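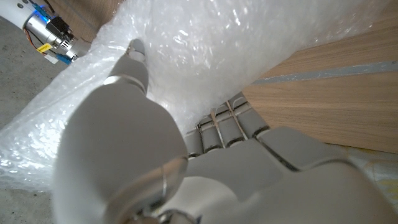

3.2 Choosing the end effector and setting the budget

The purchase plan for the Umari packing cell was drawn up before any tasks had been fixed, and the hand was the hardest line in it to settle. A parallel gripper would have left room in the budget for a second workstation. Most of the goods in our packing trials, though, are wrapped or cushioned in film, and film does not offer two flat faces to close on. In Figure 4 the three visible fingers reach toward a crinkled plastic bag while the thumb presses toward it from the other side, and it was grasps of this type that we priced the two options against. We asked Wimanis and Dursun for quotes on both kinds of tool, with the same mounting, cabling and service terms, so that the totals could be compared line by line.

The quotes differed less in the price of the hand than in what came after it. Dursun listed spare finger links and hinge pins as separate parts. Wimanis sold them only as a full finger, at a higher price but with a shorter wait. We had no failure records of our own at that stage and used the service log kept by Wyn Probert for an earlier cell, which covered 143 repairs. A little over a third of these were to fingers or finger joints, and most of the rest were to cables. We therefore planned the spares budget by the joint and treated the palm and wrist housing as parts that would last the life of the project.

Delivery time was entered as a cost. Each day the cell stands idle was charged at the operator's day rate plus the lease on the floor space, and the sum was added to the price of any part not kept on the shelf. On this basis the cheaper links lost most of their advantage — a short order could hold up a whole series of trials.

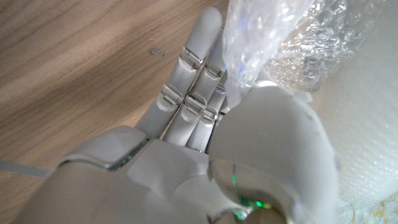
Figure 4. Handling of plastic film and bubble wrap with the multi-finger hand.

Consumables are easy to leave out of a plan of this kind. Film and bubble wrap crease with use, and a sheet that has been handled many times no longer behaves like a new one. We set a limit of 56 grasps per sheet and bought enough stock for 3000 grasps, with a small reserve for set-up and operator practice. The cost was minor next to the hardware, but the stock needed dry storage, and the shelving for it had to be moved from the furniture budget into ours.

The final order went to Wimanis in May 2024. It covered the hands, two spare fingers for each, and a cable set from Cukell, whose connectors were already in use on the arms. We held back about 100 hours of technician time for fitting and calibration and did not assign it to any one task. The remaining funds were kept unspent until the end of June, when the first round of trials was due to be reviewed and the spares list could be revised. Section 3.3 gives the full cost table and the assumptions behind the day rate.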